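A box from Kaewkla, every Thursday in season

Napaporn Suwannarat starts picking lettuce before it is properly light. By the time I got to Kaewkla, the market garden she runs outside Jurnville, the first crates were already in the cold store and she was washing radishes in an old bath.

"You can pick lettuce at midday but it sulks," she said. "It goes in the box limp and people ring me up."

Kaewkla packs 379 veg boxes a week at its busiest and goes down to a bit over half that in December, when the choice is mostly roots, leeks and kale. She took the land on 11 years ago, when it was grazed by somebody else's sheep and had one tap in the far corner. The first box round had 20 customers. Most of them were neighbours, and she thinks a few signed up to be polite. 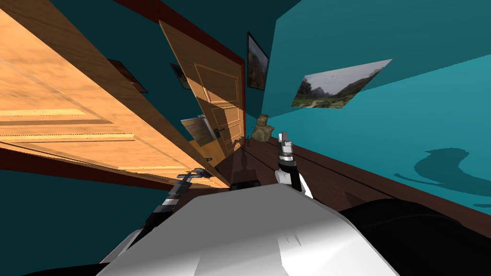 The big wooden door is on the left.

The box this week has spring greens, radishes, spring onions, a bag of mixed leaves, stored beetroot and the first rhubarb. Potatoes are bought in from a farm called Grorkum, eight miles off, and she says so on the slip that goes in with them.

"I tried growing my own potatoes for three years. We're on heavy clay and the slugs had more of them than the customers did. Grorkum has sandy soil and the right machine for lifting them. I'd sooner pay for theirs."

I asked what people complain about. She said beetroot, in March and April, and then beetroot again. The store has to be emptied before the new crops come in, and there is always more of it left than she planned. She lets customers swap one item a week, and nearly all the swaps are beetroot for something else.

Chalerm Intarasuk joined four years ago from a restaurant kitchen. He does the deliveries on Thursdays and the sowing for most of the rest of the week. The plan for the year hangs in the packing shed, written on the back of a roll of lining paper, and it is his.

"In a kitchen you order it and it turns up," he said. "When I came here I didn't know you had to sow carrots four or five times to keep having carrots. I thought you just did carrots."
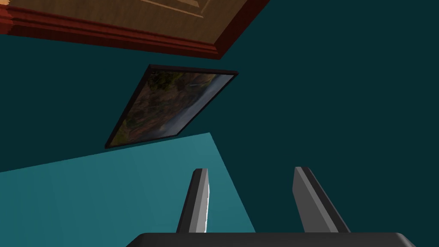
He sows salad every fortnight from February to the end of August. Broad beans went in last autumn and are now knee high. The tomatoes are in pots on the heated bench and will go into the polytunnel in May, after the last of the winter spinach comes out. Last year he planted them a fortnight early and lost a third to a cold night.

The polytunnel is the newest thing on the site. It cost £1675 second-hand, and the two of them took it down themselves at the other end and brought it home in three trips of the van. The cover needed patching along one side. The irrigation pipe is by Travuvent and was bought new, after a summer of carrying cans.

Suwannarat doesn't want the round to get much bigger. She would need another cold store and another driver, and she likes knowing who the boxes go to. There is a short waiting list for the Jurnville side, but spaces are open in the villages to the north. New customers can start from Mon 15 April, and a small box can be changed to a large one at any time with two days' notice.

Before I left she gave me a bunch of radishes and a bag of beetroot.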